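Mosstead open day - anyone else go?

Trotthorpe Community Board > Out and About > Days out, fairs, shows

gravelpit_gav
Went up to the Mosstead open day in April on the promise of robots and a free sausage roll. The sausage rolls had gone by the time I found the right door. The robots were still there, tidying up toy bricks, and I ended up watching them far longer than I'd meant to. My own children have never held my attention doing the same job, mainly through not doing it.

Did anyone else go? I'd like to know if I was the only adult leaning on the barrier.

pennyfarthing61
You weren't. I queued behind a man who took up most of the viewing side and told everyone it was "only inverse kinematics". Was that you?

gravelpit_gav
I couldn't spell it.

Wexcombe
That was probably me. And it is.

tilly_on_the_hill
I went with my sister and we got the talk from Sarahí Contreras, who was very good and only said "workflow" once. She told us the bricks are practice. They're awkward shapes, they fall any old how, and two arms sharing one table have to keep out of each other's way. I took a few pictures from the displays and on my phone, will put them up when I work out how.

Wexcombe
With respect to Sarahí, sorting two colours has been done for donkey's years. Bermúdez had a machine doing it with sweets at the county show and it was a good deal quicker. You'd have your 200 sweets before these two had said good morning.

pennyfarthing61
The Bermúdez machine was a chute with a flap in it.

Wexcombe
A very fast flap.

tilly_on_the_hill
Right, got it to work. Two of them are off the screens that show you what the arms are looking at.
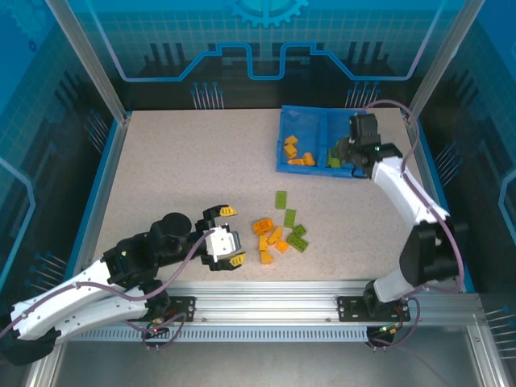
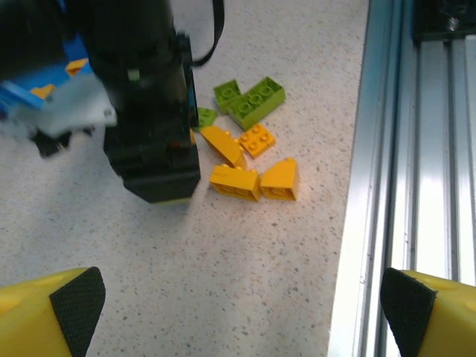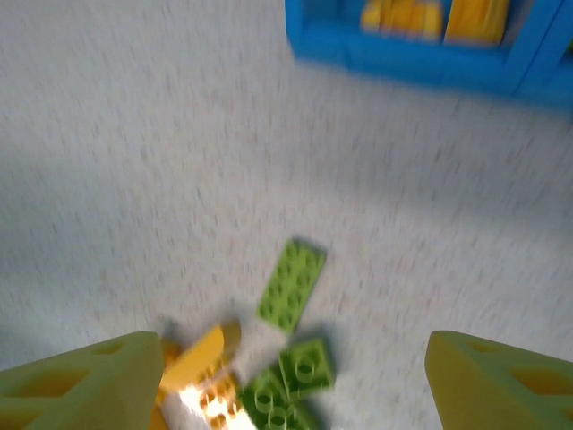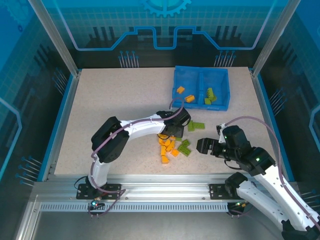

Bricks and arms at the Mosstead open day. First and last show the whole table, the middle two are the close-up views.

gravelpit_gav
Lovely, thank you. I'd forgotten the wallpaper. Somebody has gone to real trouble to make a table of toy bricks look like the inside of a computer.

marrowfat
Is the blue tray the thing they're putting them in? Orange one side and green the other?

tilly_on_the_hill
Yes, that was the idea as she explained it. Oranges left, greens right, as you look at it from the front.

marrowfat
They look yellow in the second one.

tilly_on_the_hill
Different camera. My sister and I had a long discussion about this on the bus and I'm not starting it again here.

Wexcombe
Nobody has asked the obvious question, so I will. What does it cost? I overheard 700 a month just for the room, and for that I'd come round and sort your bricks myself.

belmiro_f
Hello all, Belmiro Falcão here, I was one of the people in lanyards. I can't talk about rent, but I can say it wasn't that. On speed, fair point, they are slow. If all we wanted was sorted bricks we'd buy a flap. We want arms that can be shown a different job next month without somebody rebuilding the table.

Wexcombe
Divov said much the same about their strawberry picker and that's been under a tarpaulin ever since.

belmiro_f
I used to work at Divov. No comment on the tarpaulin.

pennyfarthing61
This has become the best thread we've had since the bus shelter.

gravelpit_gav
Belmiro, while you're here, do they ever drop one?

belmiro_f
All the time. We had a tally going behind the desk and gave up at 80. The children cheered every one, so I'm told morale was high.

marrowfat
My grandson is 10 and wants to know if he can have a go at driving them.

belmiro_f
Ask for Sarahí at the next one. She has more patience than I do.

Wexcombe
When is the next one? Asking for the sausage rolls.

belmiro_f
Autumn, I think. I'll post here when we've got the room booked.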